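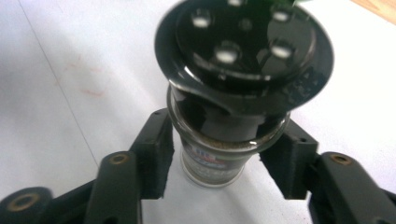 Hand gripper and jar station: weekly inspection, with comments

Last updated: Tuesday, 7:40 a.m.
By the bench crew, Plondberg workshop

This is the June round for the hand-held gripper we use at the jar station. It was a good one! The new pads have settled in nicely and the linkages have never felt smoother, so most of the comments below are happy ones. Mark each item OK, WATCH or FIX, and write something next to it even if it's OK. The old sheets with bare check marks were no help at all when we tried to work out when the left arm had started to drag.

BEFORE YOU START

1. Gripper switched off and battery out. OK
Battery on the shelf, not in your pocket.

2. Tabletop wiped down. WATCH
Reddish-pink marks on the white surface, off to the left of the jar position. They're faint, but please have another go at them with the mild cleaner. No scraper on this surface.

3. Test jar in place, upright, label facing you. OK
We're on the little glass spice jar again and I love it for this job. The wide black top is so shiny that it shows up every overhead light, and the narrow neck gives you a nice center line to judge the pads against.

FINGERS AND PADS

4. Pads sit evenly on both sides of the jar. OK
Open the fingers until there's a small gap on each side, then look straight down the middle. Both should lean in toward the glass by the same amount. If one side touches first, go to item 9 before you blame the pad.

5. Pad lining: no bald patches, no lifted corners. OK
Run a fingertip over the dark lining, top to bottom. Both good. The Bristard pads shed like a cat for the first few days and then stopped completely. Big improvement on the last set, which peeled at the bottom corner every time the room got warm.

6. Pad screws at the upper corners. OK
Snug by hand with the short driver, a quarter turn at most. Don't lean on it, the plastic around the holes is softer than it looks.

7. Grit on the lining. WATCH
There's a thin ring of brown ground stuff caught around the mouth of the test jar, between the glass and the black neck. It looks like pepper. Fine where it is, but any of it that gets onto the lining will scratch glass and spoil the grip. Brush both pads with the soft brush, away from the pivots. Then wipe the jar mouth too, please.

LINKAGES AND PIVOTS

8. Brass eyelets: seated, flat, no cracks in the plastic around them. OK
Check every one on both sides and don't skip the one low down on the left, it's easy to miss when the fingers are open. A dull gold color is normal and we don't polish them. What you're looking for is a pale stress line in the black plastic next to the brass. Found none this round, hooray.

9. Side play in the bars. OK
Hold the finger still and rock the long bar. You want to feel almost nothing. Left and right are finally a match! The Drondska washers did that, one under each bar, and I would happily put them in everything we own. The left arm used to click on every close.

10. Full travel, 75 slow cycles by hand. OK
Open all the way, close to the gap in item 4, repeat. Listen as well as look. No clicks, no sticking, and it comes back to the same spot every time. The cycle log now stands at 2,433, so we're a long way into this set of bars and they still feel fresh.

11. Lubrication. OK
One dab of dry lube per pivot, wiped off again straight away. Nothing oily near the pads, ever.

LIVE TEST

12. Battery in, pick and place the test jar 3 times. OK
Grip the glass, never the black top. It's slick and the pads will slide off the flare. Lift, hold, set down. All three lifts were steady and the jar didn't turn in the pads on any of them. Lovely.

13. Hold test, 17 seconds. OK
No creep. I rested a hand underneath the whole time and you should too.

14. Look at the jar afterward. OK
Glass clean, no new scratches. There are a few scuffs and specks on the right side of the black top, so compare against those before you write up anything new. If the top gets much worse, take a fresh jar from the Kirui box.

TO DO BEFORE NEXT ROUND

- Clean the pink marks (item 2)
- Brush pads and wipe jar mouth (item 7)
- Order one spare pair of Bristard pads
- Add the washer size to the parts card, it's still missing
- Move the short driver back to its slot, it has been living in the drawer with the tape

Overall result: PASS, two items on WATCH. Gripper is cleared for use at the jar station. Put your own comments under the item they belong to, and start a new sheet when this one fills up.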